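**To:** Residents' list, Stistley District
**Subject:** Re: Hot water schedule and the March changeover at Cavetlow House

Dear subscribers,

The building office has received a number of replies to the notice on water heating. The message quoted below raises most of the same points, and we are answering it on the list with the writer's permission.

> To the building office,
>
> I have read the notice twice and I am still unsure of three things. First, will the hot water be off for the whole of the working day, or only while the plumbers are on my floor? Second, the notice says that the new rate will be "based on use," but my apartment has never had a meter. Who is putting one in, and who pays for it? Third, my mother lives with me and needs hot water in the mornings. Is there any way to be placed at the end of the list?
>
> I would also ask that future notices be posted in the elevator as well as by email. Several neighbors on my floor did not see this one.
>
> Yurani Puma
> Fourth floor, east side

Thank you for setting out the questions so plainly. They are taken in order.

**1. Hours without hot water**

Hot water will be shut off by riser and not by floor. There are 4 risers in the building, and each one serves a column of apartments from the first floor to the top. When work begins on a riser, every apartment on it will lose hot water from 8:30 a.m. until 4 p.m. Cold water will stay on except for a short period in the morning, when the valve is changed. Residents on the other risers should see no difference, although a drop in pressure is possible at midday.

The east side of the building is served by risers A and B. Apartments with a kitchen window facing the courtyard are on riser B. If you do not know which riser serves your apartment, the office can tell you by telephone.

**2. Meters and the new rate**

Each apartment will be fitted with one hot water meter, placed under the kitchen sink. The plumbing contractor, Lo Presti, will do the fitting on the same day as the riser work. The cost of the meter and the labor is covered by the reserve fund, as approved by the owners at the autumn meeting, and no resident will receive a separate bill.

The present system divides the yearly heating cost by floor area. Under the new system, half of the cost will still be divided by floor area and the other half will follow the meter. The first reading will be taken in June. Please clear the space under the sink before your appointment and move any cleaning products out of reach of the plumbers.

For those who asked how the present shares are worked out, the building has 1056 shares in total, of which 783 belong to residential apartments. The remainder belong to the ground-floor shops, which have their own heaters and are not part of this change.

**3. Residents who need hot water in the morning**

The order of the risers cannot be changed for one apartment. However, the office can arrange the following:

- a key to the ground-floor guest bathroom, which has an electric heater of its own
- an afternoon appointment for the meter, so that no one needs to enter before noon
- a telephone call at the end of the day, once the hot water is back on

So far 13 households have asked for the key. Please write to the office by Thursday if you would like to be added, and state the hours that suit you best.
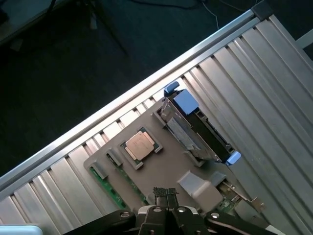
On the matter of notices, the request is a fair one. From now on, any notice that concerns water, heat or the elevators will be posted in both elevators and beside the mailboxes on the same day it is sent to this list. Residents who prefer a paper copy under the door may ask for one.

Two smaller points came up in other replies. The laundry room will remain open during the work, but the machines should be set to cold wash. The old thermostats in the hallways are to be replaced by Rirna later in the spring - that work is separate and will have its own notice.

Replies to this message go to the whole list. If your question concerns your own account or your health, please write to the office directly, or come to the desk between 9 a.m. and noon.

Sincerely,

The Building Office
Cavetlow House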